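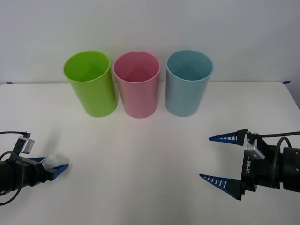 Steseder Small Events Hire: Frequently Asked Questions

Who can hire from you?
Anyone over 18 with an address in our delivery area. Most of our orders come from families, schools, clubs and small offices. You don't need an account to place a first order, but we do ask for a photo ID when you pick up or when we deliver.

How far ahead should I book?
Two weeks is enough for most of the year. For graduation season and the December holidays, book at least six weeks out if you need tables or canopies. Cups, plates and serving ware are rarely a problem, even on short notice.

Is there a minimum order?
Pickup orders have no minimum. Delivered orders start at $30 before tax. 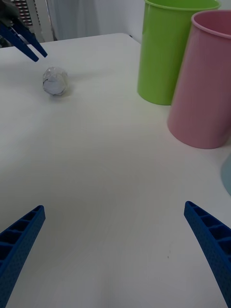 Udden, June

The following answers were updated this month after we moved the pickup counter. If you have an older printed copy of this page, please throw it out.

Where do I pick up my order?
At the side entrance on Costosa Street. The front door is now for the office only. There are two short-term parking spaces next to the ramp. Have your order number ready, and bring a second person if you are hiring tables, as counter staff can't leave the building to load vehicles.

What are the counter hours?
8 a.m. to 5 p.m. Returns close half an hour earlier, at 4:30 p.m. Anything brought in after that is checked in the next working day and may be charged for an extra day.

Can someone else collect for me?
Yes. Give us their name when you book, or email it before they arrive. They will need their own ID.

Do I have to wash things before I return them?
Rinse off food and empty out liquids. We do the full wash here. Please don't put the plastic cups in a home dishwasher on a hot cycle. Some machines run hot enough to warp them, and a warped cup is charged as a lost one.

What happens if something is broken or missing?
We count everything when it comes back and email you a list if the numbers don't match. You have three days to look for missing items before we charge the replacement price shown on your order form. Ordinary scratches are not charged. 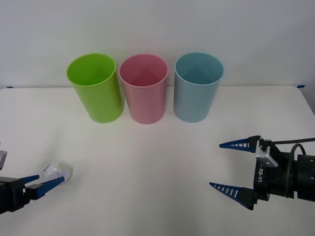
Reusable plastic cups, open end up on a white table.

Can I choose the colors?
You can ask, and we will do our best. We pack from what is on the shelf that day, so a large order may come in mixed colors. If a matching set matters to you, write it in the notes box and Vandana Sengar at the order desk will call you to confirm.

How many people can you supply?
We have served events of up to 3000 guests with cups and plates. For seating, our limit is much lower. Call before you plan a large layout, and have the size of your room or yard at hand.

Do you take a deposit?
Yes, on tables, chairs and canopies. It goes back to the same card within five working days of return. 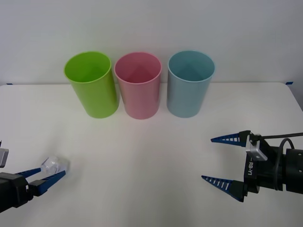
Deposits paid in cash are refunded in cash at the counter, and you will need your receipt. We can't mail cash or turn it into a credit on another order.

What if I need to cancel?
Cancel four or more days before your event and you pay nothing. After that we keep half of the hire fee. If bad weather closes the roads and we can't deliver, you get all of it back.

Who do I contact with a problem during my event?
Call the number on your delivery slip. Raed Saliba or Lama Hijazi will answer until 9 p.m. For billing questions, email the office and mark it for Nisreen Zoubi.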